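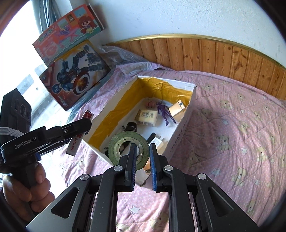

Page last changed: Tuesday, 16:12

Use the old box

I have packed a good many parcels on a bed, and I think it is the best place in most homes to do it. A bedspread doesn't scratch anything, you can see all you own at once, and nothing rolls off. What I object to is buying a new box for the job.

A used carton is nearly always good enough. Plain white outside, old tape on the inside walls, a bit of print down one side: none of that matters to a purple action figure. What matters is how much room it has. A figure laid flat with a small carton on each side of it still needs something soft in the gaps, and people skip that part. They spend the money on the outside and post the air inside.

Ona Kairys, who sorts returns at Avgate, told me that over 2000 parcels came back to her depot last December, and that the new boxes were crushed as often as the old ones. The trouble was empty space and mean taping. I believe her. I paid 12 pounds for a set of Lilby gift cartons that winter and two of them split at the corners.

So spend on tape. A wide green roll costs less than one fancy carton and will last a family for months. Keep it standing on the bed next to the box where you can reach it, and run it along the bottom seam twice before anything goes in.

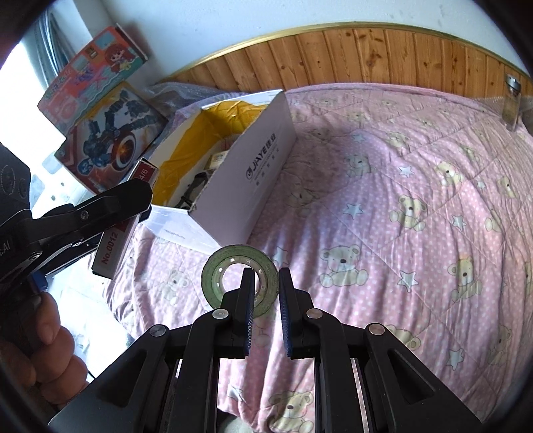 What about the toy boxes?

Collectors will say a toy should travel in its own printed box. My friend Sarmīte Butkienė keeps every one, and she has a point if the toy is to be sold. For a child it makes no difference. A cartoon girl with red hair looks very cheerful leaning against a wall, and she can stay there while the toy goes in the post.

Keep the printed boxes if you like them. Send the toys in the plain one.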